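Plastic basket for small stuff — keep it or switch to boxes?

Page 2 of 2

mushi_194
Trying to get the odds and ends off my bed and table. I have one white slotted basket and everything ends up in it. Right now there's a gray plush toy, a little red box and a flat card pack in there. The tote bag and the burger box stay against the wall.

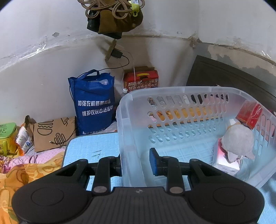 Re: Plastic basket for small stuff

Wudedov
I'd skip the basket. Anything thin slides through slots or gets bent under the toys. Get two lidded boxes and label them.

Atieno Barasa
Disagree. Lids mean you stop putting things away. I've used the same kind of basket for 9 years. Flat stuff goes on its edge along the side, soft toys last.

brinus12
Same as Atieno. But tissues shouldn't go in at all — leave them out where you can reach them.

mushi_194
OK, tissues stay on the table. What about the open red and white carton? The bun toy could go in the basket. 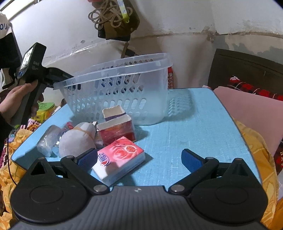

Tissues, bun toy and open carton on the blue table top, basket behind.

Wudedov
Flatten the carton if it's empty. I still say boxes.

Atieno Barasa
Or fold the flaps in and use it for the small packets. Bun on top of the basket is fine.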